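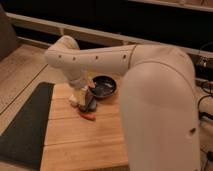
June, bench notes, carrying on from the page with the glue on it.

Pine top is back on its legs. It has had two coats of the Cuervo hard wax and the grain has come up a nice honey colour, which was the idea, although the idea was also that it would be finished in May. The boards still move. I can get a fingernail into the seam nearest the front and I could not when I planed it. Left alone for now. If I fill it, it will close up in August and spit the filler out at me, as it did on the Clunport bench, and I will have to pretend to be surprised again.

Invoice from Prutitz for the boards arrived: 209 for the timber, delivery extra, and a polite line saying pine is "a living material". So is mould.

Height of the top is 732 now. It was meant to be 730. I have decided the missing 2 mm of error belongs to the feet, and the feet can't answer back. Anyone who wants to shim the other table to match is welcome, shims are in the biscuit tin, biscuits are not.

Play food and bowl

The orange-red piece and the dark bowl are the pair for the Cevunia table work. Everyone has a different name for the orange one. The log has it as carrot, sausage, "veg", and once, in capitals, CHORIZO. I have gone back through and changed the lot to "orange piece" and would like it to stay that way. If you feel strongly about chorizo, write it in the margin in pencil.

The bowl has caused an argument as well. By the window I'd call it slate, under the warm lamp it goes black, and the label on the shelf says "navy". Label stays, as it is laminated.

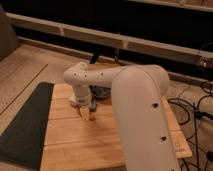

*Orange piece at the fingers, dark mat down on the left.*

The mat. I put it along the side of the table to save the carpet, and it does save the carpet, in a strip, exactly where nobody drops anything. Beige carpet in a workshop was a decision made before my time. Wax comes out with brown paper and a warm iron; have now done this often enough to own a workshop iron. Please don't use it on shirts. I did.

Mat wants to be another hand's width closer to the table, or else wider. The roll in the store is 630 across, so a second strip is there for the cutting if somebody finds the good knife. The bad knife is in the drawer marked good knife.

Lamp: still too orange for judging the finish. Looked at the top in the evening and thought the second coat had gone on beautifully, looked again at ten the next morning and found a run as long as my thumb by the back edge. Sanded out with the 320, wiped, rewaxed that patch only. It shows if you crouch. Don't crouch.

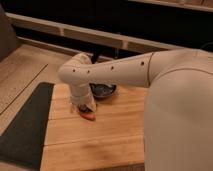 *Bench notes kept by the table end of the workshop -- corrections in pencil, please*

Bowl goes near the back edge with a bit of wood showing behind it, orange piece in front. I've stopped marking places with tape, after the last lot took the wax off with it and left two little pale crosses, very neat, like a treasure map. Pencil dots only, soft pencil, and rub them out after.

Wax also picks up fingerprints for the first week or so. Coffee on the other bench.

Still to do:

- edge of the raised board wants easing, it has already had one sleeve
- second strip of mat
- new bulb, something nearer daylight
- relabel knife drawer, or swap the knives, whichever is less walking
- pay Prutitz

Leftover Cuervo is on the top shelf with the lid hammered down. There's enough for the stool if the stool is ever glued. It has been in clamps since before the table and I need the clamps.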